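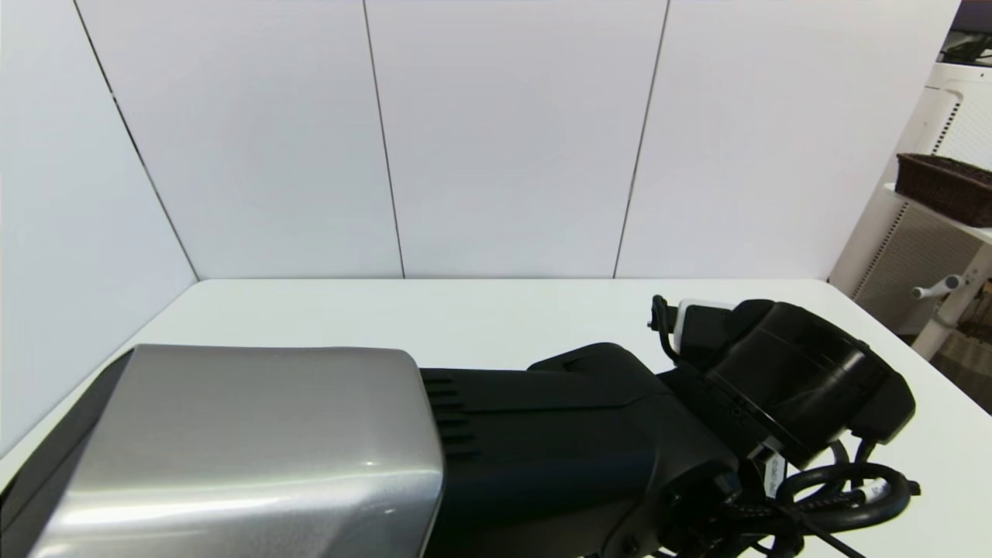 *Silver-gray and black on a white tabletop.*

# Notice to the Residents of Hondham Concerning the Lower Ferry

Issued by the Office of Crossings, 07/02/2024

The Office has received 334 letters on the subject of the Lower Ferry and regrets that it cannot answer each one. Residents who asked a direct question will find it dealt with below. Residents who enclosed a poem will have it returned, provided a return address was given.

**1. Whether the ferry is running**

The ferry is running. It leaves the Hondham landing at 7:00 each morning and reaches Tarley on the far bank in 22 minutes when the river is at its ordinary level. The return crossing takes longer on account of the current. The Office has published this timetable without change since the landing was rebuilt.

**2. Whether the ferry is arriving at Tarley**

The Office has examined this question with care. Between the first and last day of June, 1,169 passengers boarded at Hondham with tickets for Tarley. All of them stepped off at a landing with a green ticket booth, a bench, and a sign reading TARLEY. Most went about their business and came home in the evening.

However, 166 passengers have since stated in writing that the town they visited was not Tarley. Their statements agree on several points. The bakery was on the wrong side of the square. The church clock struck the hour a little before the hour. Relatives were at home, were glad to see them, and set out lunch, but spoke of a flood in the spring that no one in Hondham can remember.

The Office sent an inspector across on three mornings. On the first two the inspector reported that Tarley was in good order. On the third the inspector reported that Tarley was in good order and that the bakery was on the wrong side of the square. The inspector has asked to be assigned to bridges, and the request has been granted.

**3. Whether tickets will be refunded**

A ticket entitles the holder to be carried across the river. The holders were carried across the river. Refunds will not be made.

An exception has been approved for one passenger who brought back a jar of plum jam from an aunt who, in the Tarley known to this Office, died eleven years ago. The passenger did not request a refund of the fare. The passenger requested a season ticket, and the Office has issued it at the reduced rate.

**4. Whether the jam may be kept**

The jam may be kept. Goods for personal use under the weight of one suitcase have never been subject to duty on the Lower Ferry. Residents bringing back larger items should declare them at the booth. Two chairs and a sewing machine are being held there and may be collected on any weekday before four.

**5. Whether the other town has a name**

Several letters propose names. The Office has no authority to name towns and has forwarded the proposals to the Survey at Villanueva, which keeps the maps for this part of the river. The Survey replied that it shows one town on the far bank, that the town is Tarley, and that its own records mention a flood in the spring.

The Office wrote back to ask which spring. The Survey has not yet answered. A second letter was sent by the Lower Ferry and a third by road, over the bridge at Hemness. The third was answered first. It said that there had been no flood and asked why we wished to know.

**6. Whether residents should take the road**

Residents who must be certain of reaching the usual Tarley are advised to take the road by way of Hemness. The distance is greater and the bus does not run on Sundays. The bakery has been on the correct side of the square in every report received from passengers on the bus.

The Office notes that bus travel has not increased. Ferry travel has. The morning boat is licensed to carry 700 pounds of baggage and last week left four trunks on the landing. Residents are asked to pack with moderation and to remember that a visit is a visit. Clothing for one night is sufficient. Photograph albums should be carried on the lap.

**7. Whether it is possible to remain**

This question was raised in more letters than any other, generally near the end and often in a postscript.

The Office sells return tickets only. The evening boat leaves the far landing at 6:15, and the bell is rung at ten minutes before and again at five. The crew counts the passengers on, and the boat does not leave until the number agrees with the morning. On most evenings it agrees at once. On some evenings the crew has had to walk up into the town and knock on doors, and it has been given supper more than once while waiting for a coat to be found.

The crew has asked that this be made known. Its members are not unfeeling. Two of them have knocked on doors where they would have been content to stay themselves, and they also came down when the bell was rung.

**8. Autumn arrangements**

The Lower Ferry will be taken out of the water for repairs to the hull at the end of the season, as in other years. The final crossing will be posted on the board at the landing two weeks in advance. The Office cannot say which town the boat will reach when it is put back in. Residents with something to deliver, or something to say, should make their arrangements before the notice goes up.

Trunks left on the landing have been moved under cover.

*By order of the Office of Crossings, Hondham*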